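Search this site Enter keywords Go

Journal > Household > Small Storage

26/06/2018, posted by the author

It has been my practice since February to set down a record of each cupboard and drawer as it is put in order. The present entry concerns the small items from the bathroom shelf at Skastthorpe, which had been allowed to gather without any system whatever.

The principle adopted is a simple one. Small articles are to be placed in a lidded box, and the box is to be opened fully before anything is put into it. The box in use was bought from Dreltura for 185 pence, and I consider the price fair.

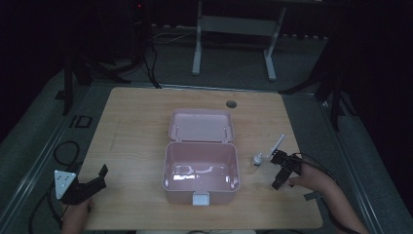 The pink box, open on the table, with the small white bottle beside it.

Bottles should be checked for a firmly closed cap and laid down only if they will not stand beneath the lid. Thin items, such as sticks, are best placed corner to corner. The lid should never be forced.

A word is due on the table. A pale wooden top shows small articles clearly, but it also shows every mark. Faint grey lines should be treated with a soft cloth and left for 5 minutes before a second attempt is made. Scouring powder is not advised, as it dulls the grain.
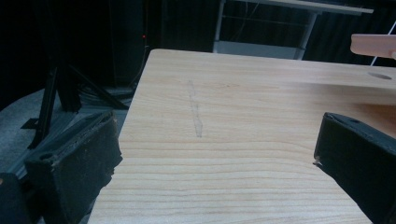

Matters outstanding

The labels ordered from Vonongate have not yet arrived. The medicine drawer will be dealt with in the next entry.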